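5. Setting up the warming drawer

Read this section before you use the Skaselham warming drawer for the first time. The drawer keeps cooked food warm. It is not made for cooking raw food or for reheating food from the refrigerator.

Before first use

1. Take out the rack, the liner and the packing strips.
2. Wash the rack in warm water with dish soap. Dry it fully.
3. Wipe the inside of the drawer with a damp cloth.
4. Close the drawer, turn the dial to 5 and leave it on for one hour. A light smell is normal. Open a window.
5. Turn the dial to 0 and let the drawer cool.

Caution: The floor of the drawer gets hot. Use oven mitts when you lift anything out, even at setting 2.

Choosing a setting

Use setting 2 for bread, rolls and plates. Use setting 3 for rice and vegetables, and 4 or 5 for meat and casseroles. Preheat for 15 minutes with the drawer closed.

Note: The dial does not show degrees. If you need an exact temperature, use the Celus probe (part 338, sold separately).

Loading the drawer

1. Set the rack with its feet down.
2. Put the food in dishes marked oven safe. Do not use plastic.
3. Cover moist food with a lid or foil. Leave crisp food open.
4. Slide the drawer in until it clicks.
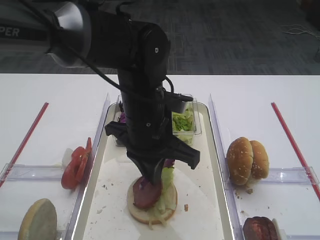

Bread dries out faster than other food, so warm it last and keep the time short. Five minutes is enough for most rolls. Split burger buns can go in open on a tray lined with parchment paper, like the bottom bun shown, and be filled once they are out. Do not let the paper hang over the edge of the tray or touch the drawer walls.

If the drawer does not heat

Check that it is fully closed and that the dial is not at 0. If the light still stays off, unplug the drawer and order fuse 459 from Kokkonen parts service. Do not open the rear panel yourself.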